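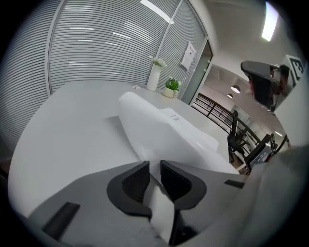
The long white thing on the table, seen from the gripper.

27 December 2020

I keep getting asked what I think of teaching robots by demonstration, usually by people who have just watched a very nice video. So I'll put it down once and link to it from now on.

The idea is simple enough. A person holds a gripper in one hand, does the job, and a camera on the gripper records what happened. Do it enough times and a real arm is supposed to pick up the habit. The older way is remote control, where you sit with a pair of handles and drive the arm yourself. I have done both, on and off, since June, and I like both of them less than I did in June.

Start with the hand-held kind. It is quick, I'll give it that. On remote control I was lucky to get through one clean pickup while a coworker finished a coffee. With the gripper you just reach over and close your fingers. The trouble is that you are still a person when you do it. You lean in. You roll your wrist in ways the arm can't. You feel a soft thing start to slip and you squeeze a bit harder, and none of that squeeze ends up in the recording unless somebody built the tool to measure it. The Ovo we started on did not. The Juletti is better made and heavier, and my thumb hurt by lunch.

Soft things are where I lose patience. Hard boxes are fine, everybody's demo has hard boxes. Give it something long and squashy on a glossy white table, white on white, and see how the numbers look then. Our count over the whole stretch was 1,728 demonstrations, a figure that went straight onto a slide. How many of those were good? I went back through a batch and threw out almost half. Fingers closing on air, me changing my mind halfway, one where I clearly forgot which end I was meant to take.

Then there's the room. We recorded in one office, mostly at one table, under the same ceiling lights. The people selling Plurko will tell you their training software doesn't care about the background. Maybe so. I'd like to see them move the table first. We moved ours two feet and had a bad week.

Remote control has the opposite problem. Everything you record is something the arm can do, since the arm did it, but you drive like a nervous teenager in a parking lot, and the robot learns to be nervous too. All those little pauses go in. The Imai handles have a lag that I stopped noticing after a while, and that bothers me more than the lag.

I'm not saying it doesn't work. I've seen it work, some of the time, on the table it was taught on. What I want is the failure count printed next to the demo count, same size type. Until I get that I'll keep doing my sessions and keep my own list.

Comments are open again, by the way. The spam filter ate a bunch of them last month and I can't get them back.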